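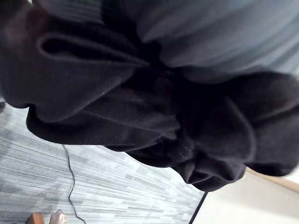
Search this manual Go

6. Garment pick, club set-up

1. Hang the fleece so that its lower edge stays clear of the wrist.
2. Check the floor for cables. Move any that lie beneath the garment.
3. Set the grip force to 400 and run the fold-edge check.
4. Log the run under Tornden, team 66.

CAUTION: Dark fabric hides its folds. Do not raise the closing speed to make up for a missed grip.

Note: error 3001 goes to Nghĩa Chu.

Filed under: Robot Club > Guides
2 comments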